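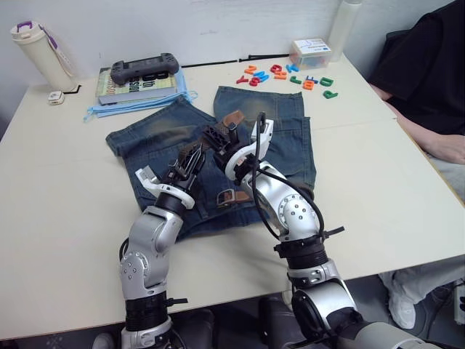 Folding is the hard part
6 April 2024

When I came to the lab of the student team Plelomance, Doğukan Uysal was already repeating the same exercise. He is in his third year of study and he leads the folding group, which has six members and one white table. They prepare two robot arms to fold clothes for the Skirton student competition, and this year the most difficult item on the competition list is a pair of denim shorts.

"People ask me why we do not begin with towels," he said. "We did begin with towels, in September. A towel is a rectangle and it forgives you. Shorts have two legs, a waistband and a zipper, and every layer has a different thickness."

The group works by demonstration. A student guides the arms through the complete fold, the computer records the movements, and later a model is trained on these recordings. Up to now they have kept 2,385 demonstrations, from which 507 are with denim. Uysal wants more of the second kind. He told me that a new member needs eight afternoons before the recordings are good enough to keep.

I asked what is the typical mistake of a beginner.

"They close the gripper too early. With your own fingers you feel the cloth, so you do not think about it. With the arms you have only your eyes. You believe that you hold the waistband and you hold air."

Another question was the table. I had expected that everything except the clothes would be removed for the training, but there were foam letters in many colors beside the shorts, and behind them a bottle, a book and a game controller. Uysal explained that the rules allow the judges to place other objects on the table, and that last year the team had practiced only with a clean one. "At the competition they put a cup near the shirt and our arm stopped like it saw a ghost. We took place eight. After this I said, we will practice with a mess."

The waistband is where the fold begins. Both grippers must come close together over it, and at this moment they can easily touch each other. The team lost two weeks in winter after such a contact, when one finger was bent and the replacement from their supplier, Jansen, came in the wrong size.

He is careful when he speaks about results. With towels the model folds alone and he is satisfied. With denim it usually finishes the first fold and then becomes uncertain about the legs. He does not want to give me a percentage before the team has tested it with clothes which the model has never met.

After the competition he would like to write his thesis on the same subject, but with softer fabrics. His supervisor has proposed socks.

"I have said that I will think about it," said Uysal, and he asked for the next recording to be started.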